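Search this site Enter keywords

Politics 214: Protest and State Response
Handout 6: Emergency orders and arrest counts

1. Scope

This handout covers how a government limits public assembly by decree and how the resulting arrests are counted. The running case is the Gakelari curfew, which began in February. Read it with chapter 4 of the MacRitchie reader.

2. Legal basis

An emergency order normally rests on a clause in the constitution or on an ordinary public order statute. The two differ in who may end the order. Under a constitutional clause, the legislature usually has to renew it after a fixed period. The Gakelari order ran for 60 days before renewal. Under a statute, the interior ministry can often extend the order alone.
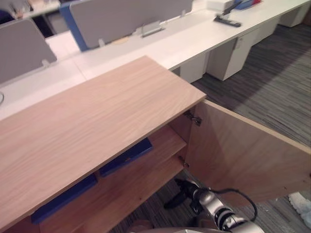 Cabinet with two blue folders, door open.

3. Three counts of the same event

Arrest totals for Gakelari differ by source:

Interior ministry: 392
Stekier monitoring group: 1,486
Caltus database: 3,165

The ministry counts persons charged. Stekier counts persons held overnight whose names were confirmed by a relative or lawyer. Caltus counts every reported detention, including people released the same day.
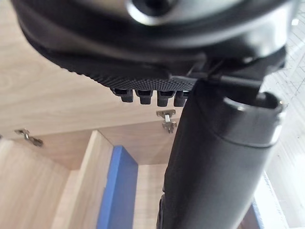
None of these totals is wrong on its own terms. Errors enter when a writer compares a ministry figure for one week with a Caltus figure for the next and reports a rise. Always state the unit: charge, person or detention. One person detained twice is one entry for Stekier and two for Caltus.

4. Reporting lag

Names reach monitors late when phone service is cut. Later releases of the same table revise early weeks upward. Cite the release date of any table you use.
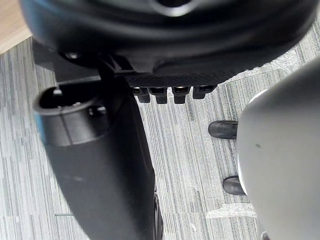

Ministry totals lag for a different reason. A charge is entered only when the case reaches a court, and courts in the northern districts sat on a reduced schedule.

5. Terms

Curfew: a ban on movement during set hours.
Dispersal order: an instruction to leave a named place.
Preventive detention: holding a person without charge.
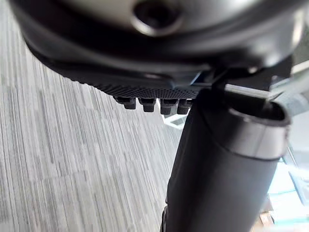 Some statutes use "administrative detention" for the last of these. Treat the two as equivalent in written work unless the statute separates them.

6. For the seminar

Bring one news report that gives an arrest total. Mark the source, the unit and the period covered.

Contact the department | © Politics 214 | Last updated 14 Oct 2025 | Back to top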